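Search posts
Log in to follow this thread

Torunn Dahlgren
Aug 23, 2025

1/ A thread on limescale, because the Fomthorpe supply moved to a borehole source in February and I keep getting the same four questions. Kettles, taps, shower heads, glass. I test water for a living. This is the domestic version.

2/ Hardness is dissolved calcium and magnesium, usually given as mg/l of calcium carbonate. My kitchen tap now reads 179. Most UK scales put that in the "moderately hard" band, close to the bottom of "hard". You will see scale at this level. It isn't a health matter.

3/ Two kinds. Temporary hardness is bicarbonate and drops out when the water is heated. Permanent hardness is mostly sulphate and chloride and stays dissolved when you boil. The chalky layer in a kettle comes from the first kind.

4/ The reaction: calcium bicarbonate in solution, plus heat, gives calcium carbonate (solid), water and carbon dioxide. It speeds up noticeably above 60 °C. If your hot water cylinder is set at 70 you are making more scale than you need to. Don't go under 60 for stored water, though. Legionella.

5/ Removal is acid on carbonate. Citric acid is the one I use. It's cheap, has no smell and comes as a powder you can weigh. For a kettle: 30 g in a litre of warm water, leave 20 minutes, rinse twice, boil once and throw that water away.

6/ Use warm water, not boiling. Strong citric acid at a full boil on heavy scale can leave calcium citrate, a white film that is harder to shift than what you started with. Lakshmi Joseph at the Githam lab spent a morning showing me this on a heating element. I had been doing it wrong for years.

7/ Vinegar works. It is 5% acetic acid, so you need more of it, and the kitchen smells. Fine for a shower head in a bag overnight if the head is plastic or stainless.

8/ Do not put any acid on marble, limestone, travertine or cement grout. They are carbonate, or contain it. The acid can't tell your worktop from your limescale.

9/ Do not mix acid with bleach. Chlorine gas. Rinse fully between products and open a window.

10/ Chrome taps: wrap in a cloth soaked in 5% citric acid, 10 minutes, rinse, dry. Longer soaks can get under worn plating. If brass is already showing through, keep it to five.

11/ Scouring comes after the acid. Softened scale wipes off with light pressure. Dry scrubbing with an abrasive pad takes the shine off chrome and scratches acrylic baths, and the scratches then hold the next lot of scale. Porous side for taps and acrylic.
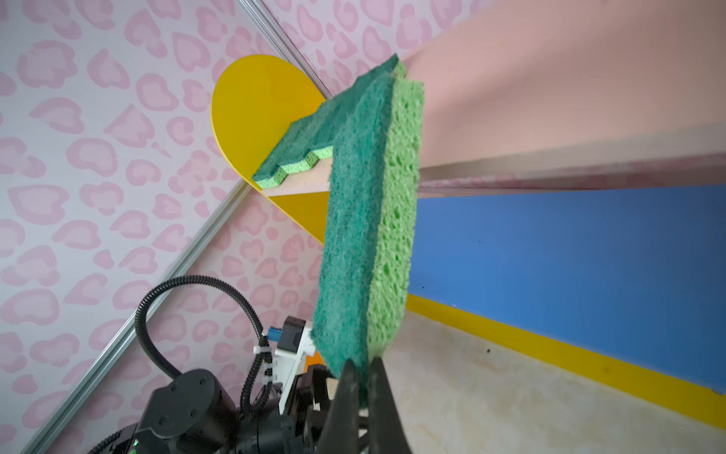 Two-layer sponge: dark green is the scrub pad, lime green is the cellulose.

12/ Glass is a separate problem. If the haze goes when you wipe it with citric acid, it was scale. If it stays, the glass is etched and no cleaner will bring it back. Test a small patch before you spend any money.

13/ Softeners. Ion exchange swaps calcium for sodium and does work. I have an Isaksson unit on the hot side only, with the drinking tap left on mains. It regenerates every 2,000 litres at my setting. Check the salt monthly.

14/ Magnetic and electronic "conditioners": I ran a clip-on one for a year and the kettle scaled at the same rate by weight. One house, one kettle. Read it as that.

15/ Wurkbridge readers: you are still on the reservoir supply and your water is soft. Blue-green marks under a dripping tap are copper, a different fault with a different fix. I'll cover those separately.

Filed under: Home & Garden > Water > Limescale

Contact | © 2025 Torunn Dahlgren | Back to top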